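How to comment on a proposed federal rule (without losing a weekend to it)

Posted 12 March 2019

Quick one, written between other things. A bunch of you asked after the last post how you get a comment in on a proposed rule. Not a petition, not a call to your rep. An official comment that goes in the record and has to be dealt with. Anybody can do it. You don't need a lawyer and you don't need to be a citizen either.

What you need

The docket number. The agency's name. An hour or two. Something to type in that isn't the comment box itself (more on that below).

Step 1. Find the rule

Agencies publish proposed rules in the Federal Register. Search there by topic or by agency. You want the document labeled "Proposed Rule." Not "Notice," not "Final Rule." Final means the comment period is mostly over and done with, with a few exceptions I won't get into.

Near the top of the proposal there's a block with the docket number, or a RIN, sometimes both. Copy it exactly. Dashes and all. Paste it in a file and save the file.

Step 2. Check the deadline

Look for the line that says DATES. Comment periods often run 30 or 60 days but they can be shorter, and sometimes they get extended. If there's an extension it'll be a separate document in the same docket, so look for that too.

Deadline is usually 11:59 p.m. Eastern if you file online. Not your time. I'm on Pacific and got burned by this once, had the whole thing written and the box was just gone. If mail is allowed, read whether it says "postmarked by" or "received by." Big difference.

Step 3. Read the thing (the right parts)

Proposed rules are long. The one I worked on in November, with a small group that called itself Evemel, had drawn 1,946 comments by the time we filed and I doubt many of those people read the whole proposal. You can get by with:

The summary, up top.

The section where the agency asks questions. Search the page for "seeks comment" or "requests comment" or "invites comment." These are gold. The agency is telling you what it doesn't know.

The cost section. Usually called Regulatory Impact Analysis or something close.

The actual rule text, all the way at the end. Everything before it is explanation (the preamble). The end is what would become law.

Jot down section numbers while you read. You'll want them and you won't want to go hunting again.

Step 4. Pick your points

I'd say 2 points. Three if you really have three. A comment that makes a couple of specific points well is easier to answer, and harder to brush off, than one that complains about everything.

A point that works looks like this: section so-and-so says X, here's what X would do to me or my business or my town, here's how I know, here's what I'd change it to.

A point that doesn't: "This is terrible and you should be ashamed." Feels good tho.

Step 5. Write it outside the box

Write in a plain document and save it. The web form can time out. It also has a character limit, so a long comment goes in as an attachment. PDF or Word is fine for most agencies, check the ADDRESSES part of the proposal.

Rough layout:

Agency name and docket number.

One or two sentences on who you are and why this touches you. Job, town, years doing whatever.

Point one, with the section number.

Point two, same deal.

What you want them to do. Withdraw it, change it, delay it, keep it. Say so in plain words. You can support a rule too, people forget that and then only the opponents are in the record.

Keep it short if you can. Mine came out at 406 words. The Evemel one was longer but it had a table.

Step 6. Evidence

If you have numbers, put them in and say where they came from. Receipts, a log you kept, a study. Attach copies, don't just link, links die. Your own experience counts too, as long as it's specific. "I drive 300 miles a week for this job and the new form would have to be filed from the office" tells them something they can use.

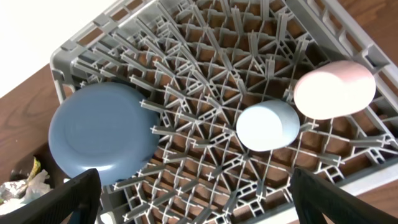 Don't put in anything private. Comments get posted publicly, name and all in most cases. No Social Security number, no account numbers, no medical records, and keep your home address out of the attachment unless you're ok with strangers reading it. Some agencies take confidential business info but there's a separate process, it'll be spelled out in the proposal.

Step 7. File it

Go to Regulations.gov, search the docket number, open the proposed rule and hit the comment button. Some agencies run their own system instead, so again, check ADDRESSES. Paste or attach. Preview it. Submit.

You get a tracking number. SAVE IT. Screenshot, email to yourself, whatever. It may take days or even weeks before your comment shows up on the site, and that's normal, don't file it again.

About form letters

Groups like Famia put out templates you can sign and send. They're fine as a start. But a few thousand copies of the same letter tend to get grouped together and answered as one. If you use a template, rewrite the first paragraph and add a thing that happened to you. Ten minutes extra.

What happens next

The agency reads, sorts, and if it goes ahead, publishes a final rule that responds to the significant comments. Could be months. Could be years, could be never. Search the final document for your section number and see what they said. If they ducked an issue that was raised in the record, that can matter alot if somebody sues later.

Will add a bit on asking for an extension when I get the time. In the meantime the DATES line, go check it.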